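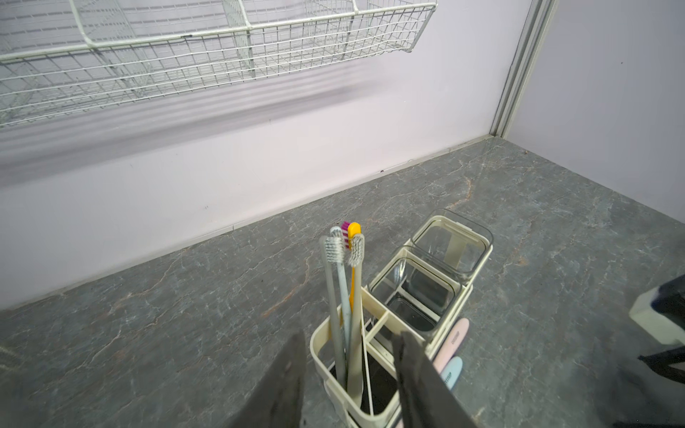

J'ai passé mon samedi à essayer de résilier un abonnement à une newsletter de tricot. Je précise que je ne tricote pas. Fil à dérouler, si j'ose dire.

Tout commence en septembre : Filinel m'offre « 2 mois de découverte ». J'ai découvert le jacquard, l'existence de querelles violentes sur le lavage du mohair, et le prélèvement automatique.

Pour partir, il faut se connecter. Pour se connecter, il faut le mot de passe. Pour changer le mot de passe, il faut répondre à la question secrète : « Quelle est votre laine préférée ? » J'ai essayé « laine ». Refusé.

J'appelle. Une voix enregistrée me remercie de ma fidélité, ce qui est une manière assez élégante de prendre quelqu'un en otage. Musique d'attente : de la flûte de Pan, la même phrase en boucle, avec un petit couac au milieu. Je peux vous le chanter.

Au bout d'un moment, on m'informe que le service résiliation a été repris par Olvera. Olvera me dit que c'est Drinasau. Drinasau me dit que ses bureaux sont ouverts de 9 h à 9 h 30, hors vacances scolaires. Lesquelles, de vacances ? Toutes les zones.

Je passe au chat en ligne. La fenêtre s'ouvre : « Bonjour ! Comment puis-je embellir votre journée ? » Je tape « résilier ». Réponse : « Super ! Voici nos offres pour débutants. » Je tape « partir ». On me propose un stage de tricot à Wilatstead. Hébergement en sus.

Reste le courrier recommandé. À la poste, la dame lit l'adresse, me regarde, et dit : « Ah, vous aussi. » J'ai senti naître quelque chose, une amicale, un syndicat peut-être.

Pendant que je faisais la queue, j'ai reçu 2 mails. Le premier : « Vous nous manquez déjà. » Le second : « Votre facture est disponible. » Au moins ils ont le sens de la transition.

Détail qui me tient à cœur : la lettre type trouvée en ligne fait 2 pages et cite le code de la consommation comme d'autres citent Racine. Je l'ai envoyée telle quelle. J'ai juste remplacé « salle de sport » par « newsletter de tricot » et oublié une occurrence. Ils vont donc apprendre que je renonce au vestiaire.

Ce matin, 8 h, nouveau message de Filinel : pour me remercier, on me crédite 1000 points laine. Ils sont valables tant que je reste abonné.

Bon. J'ai regardé le prix des aiguilles.

Rechercher dans les publications… OK

Commentaires

mailledetravers : La réponse à la question secrète c'est « mérinos » avec une majuscule. De rien.

pas_encore_reveille : Drinasau m'a raccroché au nez en pleine flûte de Pan, j'étais presque déçu

tatiecrochet : Le mohair se lave à l'eau FROIDE et je ne veux plus en discuter.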